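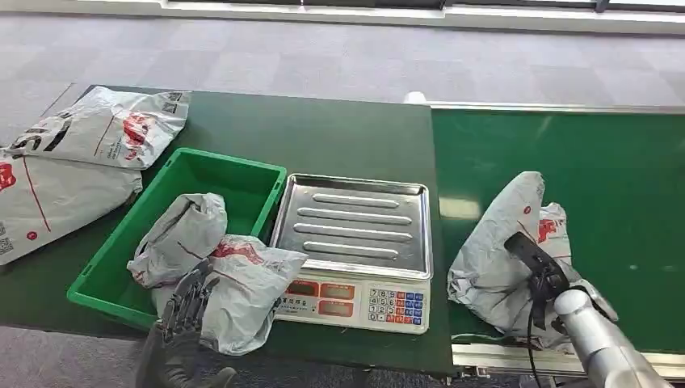
One student wrote after the last class that returns should not count as a shipping cost at all, as they come out of the sales budget. Many small firms do book them that way. For this course we put them under shipping, so that the full cost of an order stays on one line.

Unit 2: What an order costs to deliver

Reading: the Floncombe case, first half. Floncombe sells kitchen goods by mail and sent out 663 orders in September. Of those, 36 came back.

Work out the return rate before class. Then look at the carrier terms - Zein charges by weight, Hekenero by zone - and note which one suits light parcels going a long way.

Terms to know: base rate, zone, surcharge, dimensional weight.

A parcel that is large but light may be billed on its size. Check the carrier's divisor first, then compare the two weights. The higher one is billed.

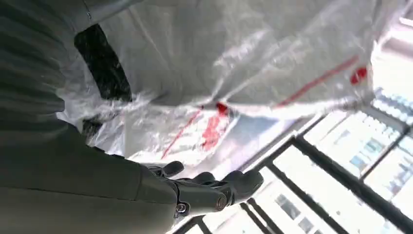
Homework

Problems 1 to 4 on the Boltix sheet. Show your work for problem 3. Returns are free to the buyer for 21 days in all four problems.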